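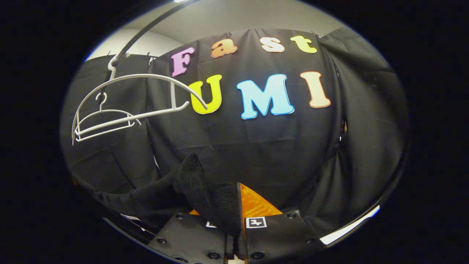
Griet Martens wrote:
I'd take that backdrop down and iron it before doing anything else. Cheap black cloth hung in loose folds always billows toward the middle, and if you pin letters on it they tip with the fabric. Is it only pinned along the top?

Stistivgate wrote:
Only the top, yes. I started with four pins and kept adding, and I've used up most of a box of 100 by now. I don't own an iron and I'm not buying one for a curtain!

Griet Martens wrote:
Then at least hang it in the bathroom while you shower. And put a weight in the hem. I sew old keys into mine.

Uriel Painemal wrote:
I disagree about the ironing, sorry Griet. With black you hardly see the creases once bright letters are up, they pull your eye away from everything else. I'd leave the folds and fix the bottom edge. Double-sided tape, 25 mm wide, the kind for carpet. It held my market stall cloth all through October with the door open.

Griet Martens wrote:
Carpet tape on a painted wall, Uriel? Good luck getting that off again.

Uriel Painemal wrote:
It came off mine fine. Well, mostly fine. There's a patch behind the radiator.

Nele Van Loon wrote:
Love the chunky letters, the pink F especially! What are they cut from? I did a set for my niece out of felt and they sagged within a week, so if yours are something stiffer I want to know. Also do you have a second rod? I never hang clothes hangers this close to anything dark and fuzzy – the fluff travels and you end up picking it off your white shirts for days.

Stistivgate wrote:
Thank you Nele! I got them secondhand in a bag and the label was gone, so I can't tell you what they are. They're stiffer than felt and I can pin through them if I push hard. No second rod, the room is tiny.

Nele Van Loon wrote:
Then put the small hanger somewhere else, at least. When one hangs inside the other they tangle every time you grab one. I have roughly 700 hangers from when we closed the shop (don't ask) and I keep the sizes in separate boxes – it saves so much swearing.

Covadonga Miranda wrote:
Could you move the word a bit to the right? The big hanger comes right up to the U. Or shift the hanger, whichever is less work. I like the top word in an arc, please don't straighten it.

Greltent wrote:
I would straighten it. Arcs look like a birthday party to me.

Covadonga Miranda wrote:
And what's wrong with a birthday party?

Stistivgate wrote:
The arc stays, Greltent, I spent a whole evening on it. I'll try the keys in the hem first and the tape only if that fails. Does anybody know whether 9 keys is enough for a curtain that reaches the floor?

Griet Martens wrote:
Depends on the keys. Start in the corners and work inward.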